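The Service Contract Deserves a Plainer First Page

Few household documents are signed as often, and read as seldom, as the extended service contract on a car. It is time the trade wrote them differently.

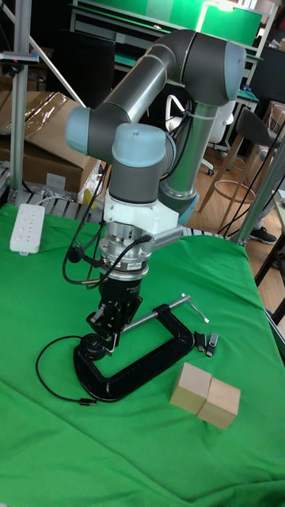
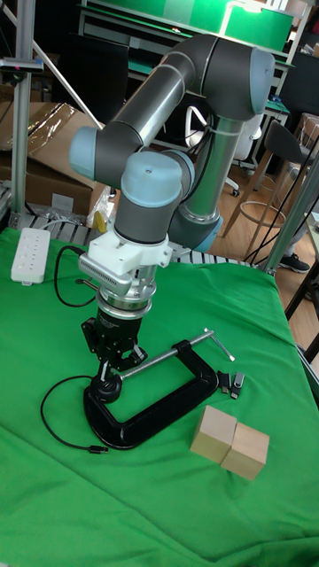
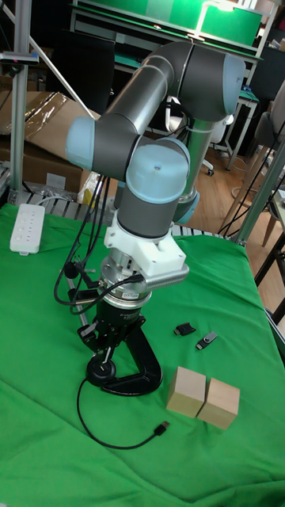
Khurram Tanoli
Director of Policy, Tirkwood Motoring Institute
November 2018

A driver who buys a used car in this country will usually be offered a service contract before the keys change hands. The offer comes at the end of a long afternoon, after the price has been settled and the loan approved, and it is most often expressed as a small addition to the monthly payment. The buyer is tired and the salesperson is polite. The contract is signed, folded into the glove compartment, and forgotten until something under the hood fails.

The Institute has no quarrel with the product itself. A well-written contract, fairly priced, gives a household some protection against a bill it could not otherwise meet. Our concern is with the document. In March our staff read 34 contracts then being offered to buyers of used passenger cars. The longest ran to 52 pages. Only 15 stated, anywhere on the first page, what the contract did not cover.

That last figure should trouble anyone who works in this business. A list of covered parts can look generous and still leave the owner with very little. One contract we read covers the transmission "and all internally lubricated parts." Eleven pages later it excludes seals and gaskets, and later still it excludes any damage that results from the failure of a seal or gasket. An owner whose transmission has lost its fluid through a worn seal has paid for coverage and will receive none. Each clause may be defensible when read alone. Read together, they describe a contract that most buyers would not have bought.

Maintenance conditions raise a similar difficulty. It is reasonable for a provider to ask that the oil be changed on schedule. It is less reasonable to reject a claim on a failed alternator because one oil change was made a few hundred miles late. Several of the contracts in our review would permit exactly this, since the duty to maintain the vehicle is written as a condition of the whole agreement. A fairer rule would connect the two: a missed service should count against the owner only where it contributed to the failure.

Then there is the matter of diagnosis. When a car arrives at a repair shop with an unexplained fault, somebody must authorize the labor needed to find it. Under many contracts that person is the owner, who will be reimbursed only if the fault proves to be covered. Hok-lam Kwok, who managed an independent shop for many years before joining our advisory panel, has described to us how often a customer declines the teardown for this reason and trades the car away at a loss. The provider pays nothing in such a case, and no rejected claim appears in its records. Any published approval rate should be read with that in mind.

The Institute proposes that every service contract sold with a used vehicle open with a single page, in type no smaller than the type used for the price. It should state the total cost of the contract, including any interest if it is financed. It should name the company that will pay the claims, which is frequently a different company from the one whose name is on the brochure. It should give the deductible and say whether it applies per visit or per repair. It should set out the principal exclusions in ordinary words, and explain how to cancel and what will be refunded.

Objections have been raised, and they deserve an answer. Some providers maintain that a short summary will be treated by the courts as the whole agreement, and that they will be held to words never meant to carry such weight. The risk is real but manageable. Homeowners' policies have long carried a declarations page without putting the rest of the policy in doubt. If a summary cannot be written without misleading the customer, the fault is likely to lie in the terms being summarized.

Others argue that buyers do not want more information at the point of sale. We accept that buyers do not want more paper. One page placed at the front asks less of them than the present arrangement does, and it gives them something to take home and compare. For the same reason we would extend the cancellation period on every contract to 70 days with a full refund, less any claims paid. An owner should have the chance to read the document in daylight, at a kitchen table, without a salesperson waiting.

Dealers have reason to support the change as well. A customer whose claim is refused seldom blames the administrator in another state. He or she returns to the showroom where the contract was sold, or does not return at all. The commission earned on that contract is modest when set beside the next sale and the one after it.

We do not ask that legislatures act first. The larger administrators could adopt a common first page within a year if they chose to, and smaller firms would find it hard to hold back for long. Should they decline, state insurance departments already have the authority in many cases to require it, and the Institute will be writing to them with a model form and the findings of our review.

Related articles
Who Pays for the Teardown? Diagnostic Fees and the Used-Car Owner
Reading a Deductible: Per Visit or Per Repair
Mimum and Bepari Revise Their Cancellation Terms
Anora Ends Mileage Limits on Older Vehicles
What Happens to a Service Contract When the Car Is Sold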